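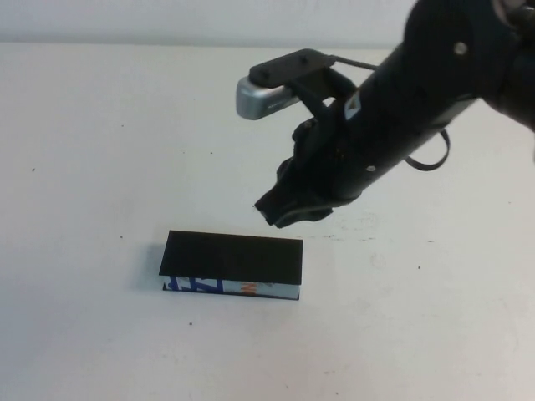
A black arm and gripper above a white tabletop, with a closed book lying on the table.

Budgeting for a tabletop robot arm

Budgeting for a tabletop robot arm is the job of working out what an arm will cost to buy, set up and keep going over its first couple of years. I've kept this page on the Gesemero wiki for a while now, and it leans on what I learned buying for our own shop, so take it as one buyer's notes dressed up as an entry (edits welcome!).

Scope

The page covers a single small arm on a table, handling light things like books and boxes. Big floor-mounted machines with fences around them have their own page. If you plan to put the arm on a rail or a cart, add the cost of that first and then come back.

What goes in the budget

The arm is the line everybody looks at, and it's usually the one with the clearest price. The gripper is often quoted separately, and so is whatever you bolt to the forearm to point at the work. Brackets, cables and screws seem too small to list, but I list them anyway, because on our first order they came to over 2,000 dollars once shipping was in. That hurt!

Then there's the table. I used a desk we already had and regretted it by the end of the first week – it wobbled every time the arm stopped. A plain, heavy, light-colored top is what I'd buy now. Dark covers and dark boxes are easy to pick out against it, and scuffs wipe off with ordinary spray cleaner (most of them, anyway).

Cables deserve their own line. The cable needs enough slack for the wrist to turn, and a loop that hangs free will catch on something sooner or later. I order 2 spares of each with the arm and charge them to the setup budget.

Getting quotes

Ask each seller for the same test item. I send a hardcover book, as it's flat, awkward to get a grip on and cheap to mail. Raltine quoted us for arm and gripper together, while Agudelo split everything out by part, and it took me a full evening to line the two up in one sheet. Ask for these on separate lines:

Arm and controller
Gripper, with a spare set of fingers
Mounting parts and cables
Software, first year and later years
Training days
Shipping both ways, in case of a return

Our wait from order to delivery was 21 days, and that was in August, when half the people I called were on vacation. Put rent and staff time for the waiting weeks into the plan too.

Running costs

Fingers wear out. Software gets renewed. Someone has to spend time moving the arm to a new task, and in my sheet that person's hours are the biggest number after year one. I also hold back a bit for power and for the insurance add-on, which our insurer wanted before we'd even plugged the thing in.

Leasing

Henimex offers leases with a service visit included. I ran the numbers for 2 years and buying came out a little cheaper for us, but we have somebody in the building who can swap a gripper. A shop without that person may well land on the other side.

See also

Floor-mounted arms
Choosing a gripper
Used equipment

Page last edited 2020-10-26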